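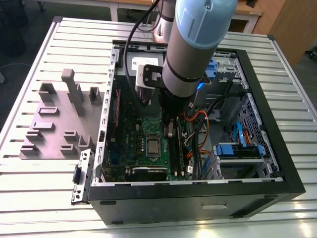 15/08/2021

I promised to write about the fault we had in January, and it took me a long time, because I wanted first to be sure that I understand it.

For readers who are new: at Hellberg we try to take old desktop computers apart with a robot arm. The computers come to us from Gomimstead, mostly office towers. My part is the program which decides how far the gripper may go down into the case. It is a small part, but when it is wrong, everybody hears it.

On that day the arm was on tower number 307. It should take out one memory module, lift, and move to the left. The gripper closed, the arm lifted 8 millimeters, and then it began to pull the whole computer sideways over the table. A cable had gone in between the fingers together with the module. The force limit was set to 30 newtons, and I was certain that the arm would stop. It did not stop. I pressed the red button after maybe three seconds. One memory slot was broken and the wrist sensor showed a wrong zero after this.

At first I blamed the sensor. I changed it for the spare one and wrote an unfriendly message to Catterall, where we bought it. I have since apologized for this message.

The mistake was mine. After each tool change my program sets the force reading to zero. In January I had moved this line to a later place, to save time, and so the zero was taken when the gripper was already pulling on the cable. For the program, a strong pull looked like no force at all. The limit was working correctly, but it was counting from the wrong place.

Now the zero is taken high over the table, with open fingers, and if the value is more than 5 newtons away from the last one, the arm refuses to start. I also made the lifting slower. My colleagues complain about the speed, and they are right, it is boring to watch.

What I still don't have is a good way to see thin cables before closing. The Murnosora software finds the thick ones quite well, but a thin flat one it often takes for a shadow. If somebody has solved this with a cheap camera, please write me in the comments. I read them all, even if I answer slowly.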